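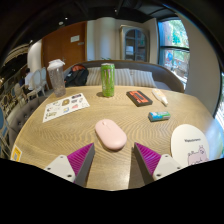 Inicio Guías Compras y presupuesto Descargas Contacto

1 de enero de 2022
Por Halina Michalski

4. Antes de comprar: presupuesto para pinzas de mano

Esta sección se lee antes de pedir oferta. El catálogo de Zaltero promete una puesta en marcha inmediata; conviene tratar esa frase como publicidad y hacer las cuentas por separado.

4.1 Definir la tarea

1. Escriba en una línea qué objeto se va a coger y dónde se va a dejar. Si hacen falta tres líneas, todavía no hay tarea que presupuestar.
2. Elija un objeto corriente para la prueba. Un ratón de ordenador sirve: es redondeado, bajo y obliga a abrir bien los dedos.
3. Pruebe en una mesa con cosas encima. Las demostraciones comerciales suelen hacerse sobre una superficie despejada, y el resultado no se traslada a una sala donde hay latas, vasos y papeles.

Nota: pida al proveedor que le deje manejar la pinza a usted. Un vendedor con práctica hace que cualquier modelo parezca bueno.

4.2 Calcular el coste real

1. Anote el precio de la unidad. En nuestra compra fueron 700 euros por pinza de mano.
2. Sume los recambios. El juego de insertos acanalados nos costó 84 euros, y el plazo de entrega que dio Melmont no se cumplió.
3. Sume el soporte anual, 326 euros en la última oferta. Pregunte qué cubre; a nosotros nos contestaron con un folleto.
4. Reserve horas de personal. Shayne Donnelly propuso dejarlas fuera «porque ya están pagadas». No lo haga: es la partida que más crece.

Precaución: no firme licencias por volumen de datos antes de terminar la prueba. El paquete de 500 grabaciones parece barato mientras no se sabe cuántas hay que desechar.

4.3 Prueba sobre mesa

1. Coloque el ratón cerca del operario, con los demás objetos más atrás.
2. Acerque la pinza con los dedos abiertos, uno a cada lado del ratón. Compruebe que la cámara muestra ambos dedos y el objeto.
3. Repita con el ratón junto a una superficie de color parecido. Aquí es donde la palabra «robusto» del catálogo tiene que demostrar algo — rosa pálido contra rosa pálido es un buen comienzo.

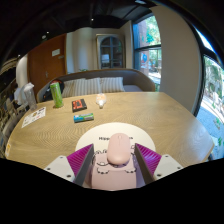

4. Cambie de operario y repita sin dar instrucciones nuevas.
5. Guarde todas las grabaciones, también las malas, y exija que el proveedor las revise con usted.

4.4 Decidir

Compare la oferta con la de Cudavgate, aunque no piense comprarles. Si las dos dan el mismo rendimiento con las mismas palabras, pida los datos de origen. Paora Ashby lleva desde septiembre esperando los suyos.

Nota: el alquiler mensual solo compensa si la fecha de devolución figura en el contrato.

Anterior Siguiente Volver al índice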